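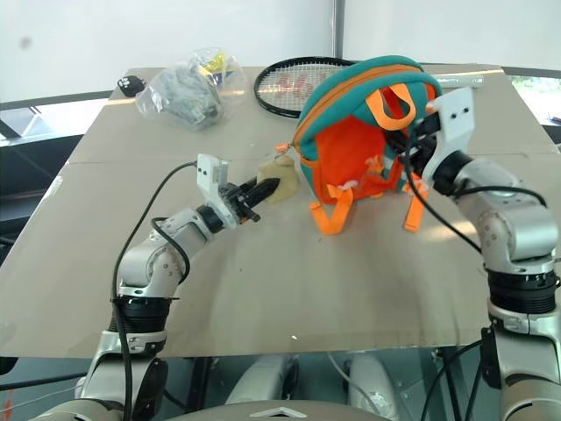
Hadi Sayegh
19/06/2026

OK so a few of you asked what I've been building since spring. Long thread, sorry, get a coffee

It's called Neltley. It's a web app for school nurses and the asthma clinics their kids go to. The nurse logs every time a kid comes in for their inhaler, and the clinic sees it the same day. That's the whole idea

Right now most of the schools I've talked to do this with a paper log in a binder. The binder goes in a drawer, the year ends, the clinic never sees any of it. Then a doctor asks a nine-year-old how often they've been wheezing and the kid shrugs!!

I started this as a favor for one nurse. Now there are 11 schools on it and 277 kids. I'm still the only developer so please be gentle

Stack, for the people who always ask: Django, Postgres, plain HTML forms, a tiny bit of JavaScript for the charts. I tried a fancy front end in March and threw it out after two weeks. School computers are OLD and half of them block everything

The part I got most wrong was permissions. I had one kind of user called "staff" and figured that would cover it. Nope. A nurse sees her own school. A floating nurse sees three schools but only on certain days. A clinic doctor sees their own patients across all the schools. And a school secretary should see no medical stuff at all but still has to be able to add a new student (this took me forever)

So now there are groups, and a group belongs to a district, and a person can be in more than one. If I'd drawn that on paper first I would have saved myself a month of migrations

Also had to deal with kids who switch schools halfway through the year. First version made a second copy of the kid. Second version moved the kid and lost who had written the old notes. Third version is fine, I think? Tell me if it isn't

Biggest request by far: print. Everybody wants to print. I spent days on a nice dashboard and the most used button in the whole thing is the one that makes a one-page PDF for the parent to take to the appointment

Second biggest: Spanish. The parent page is done, the nurse side is maybe half done. If you read Spanish and want to look over 18 screens of very dry medical wording, my DMs are open

Things it doesn't do and won't for now: no diagnosis, no "your risk score is", no reminders to change a dose. It writes down what happened and shows it to the right person. A couple of people have pushed me to add predictions and I keep saying no. I don't have the data and I'm not a doctor

Hosting moved to Tondska last month. Cheaper, and their backups restore in a way I can follow. I did a full test restore on a Sunday with a podcast on and it was very boring, 10/10

The import from Arkunetti (the student records system a bunch of these districts use) is still ugly. It exports birthdays in two different formats in the same file. In the SAME FILE. I have a function called fix_the_dates and I'm not proud of it

Next up is an offline mode, so a nurse can log a visit when the wifi drops and it syncs later. Want that in testing in July while the schools are out and only the summer programs are on it. There are six of those so if it breaks I can call every single one of them myself

Name question, because I get it a lot: it was going to be called Marinho, after the street I lived on when I wrote the first version. Then somebody pointed out no nurse was going to spell that right over the phone. Fair

I'll post the permissions write-up next week, with the diagrams I should have made in the first place. If you run something similar for diabetes or allergies I'd really love to compare notes

oh and dark mode is in, stop emailing me

Last updated: Friday, 9:42 pm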